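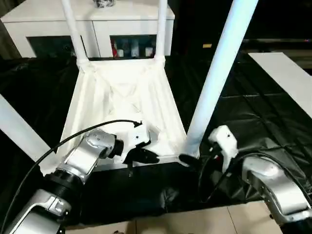 White chair, legs up, on the black sheet.

Wulus FAQ: your questions about my little private server

Last updated 14 February 2018

Hello! I'm Leokadia Ziółkowski, I run Wulus, and I get the same handful of questions in my inbox every week, so I've finally put them all in one place. If yours isn't covered, shout in the forum and I'll add it.

What is Wulus?

It's a private server for Cladance, the arena brawler with the singing bosses and the very silly hats. The official servers closed in November and a lot of us weren't ready to stop playing. I'd been tinkering with a server build before that, mostly for my own amusement, and it grew from there.

Is it free?

Yes, all of it. There's no shop and there won't be one. Every hat that used to cost money is unlocked from your first login (even the lobster).

Do I need my old Cladance account?

No, and please don't send me your old password! People keep doing this. You make a fresh Wulus account on the sign-up page, pick a name, and off you go. I can't bring over your old level or match history, as I never had access to any of it. I lost 2980 matches of my own, so I do feel your pain.

How many people can play at once?

The cap is 200. We only bump into it on event nights, and if you see the queue screen it usually moves quickly. Matches are still six against six, same as ever.

Which maps are in?

Feltcombe, Harbour Steps and the snow one are all working. Feltcombe has had the most love, so start there if you're new. The lifts on Harbour Steps sometimes forget to come back down, in which case jump off the left side and you'll land on the awning.
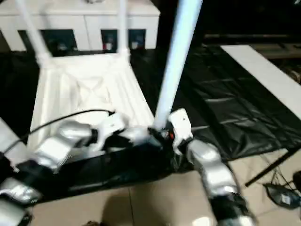
The desert map is still missing its sandstorm, and without the storm the snipers have it far too easy, so I'm keeping it out of the rotation until I've sorted that.

Why has Rautiainen been changed?

Oh, the Rautiainen question! For anyone new, she's the big ice lady with the hammer. In the final official patch her slam could hit you through walls, which made solo queue miserable. I've put her back to how she was the patch before. Her voice lines are untouched, I'd never dare.

My game sticks on the loading screen. Help?

Nine times out of ten it's the old launcher getting in the way. Close it completely, delete the cache folder, then start the game from the Wulus shortcut. The first load is slow, so give it a couple of minutes before you give up and message me.

Can I play against bots?

You can, on easy or normal. Hard bots are switched off for now (they all pick the same character and stand in the fountain).

I've been banned. Can I appeal?

Yes, post in the appeals thread with your player name and what happened. I try to answer within 24 hours. Bans for cheating stay put, but chat bans are normally short and I'm happy to talk them over.

How long can forum posts be?

2000 characters. If your Rautiainen rant is longer than that, split it over two posts.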